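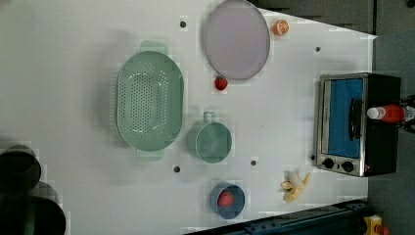 Robot club is back, and the kitchen table has taken over

If you've walked past the workshop at the Zoltside learning center lately and wondered why there's toy fruit everywhere, that's us! The student robot club started up again on Mon 7 September, and I've been dropping in after work because my daughter joined and I can't stay away.

This year's project is called Wovetari, which is the name the kids voted for (I wanted something with "lunch" in it and lost badly). The idea is to teach a robot arm to tidy a pretend kitchen. It has to pick up the right thing when asked and put it where it belongs - a strawberry on the plate, say, or the banana in the colander.

Ineke Vandenberghe is running the club again. She told me the mug gives the older students more trouble than anything, as they keep arguing over whether to go for the handle or the rim. My daughter is firmly on team rim. The squeeze bottle is her favorite, though, and the group spent most of one evening on getting it down from the top of the toaster oven and back up again.

There are 20 students this time, split into two groups, and they take turns driving the arm by hand before they let the software have a try. Every run gets saved. They had 182 good ones when I last looked at the whiteboard, and they want 574 before the fall showcase, so there's a lot of fruit still to move. I had a go myself and squashed nothing, but I was very slow!

The showcase will be in the Novholm hall, and families can call out requests for the arm. After that the club keeps working through the winter and takes the kitchen to the De Haan student meet in April, where they get timed. Last year's team did block stacking there and came home with plenty of ideas and a broken wheel.

Both groups are full right now, but Ineke keeps a waiting list at the front desk. Bring closed-toe shoes if you come to watch.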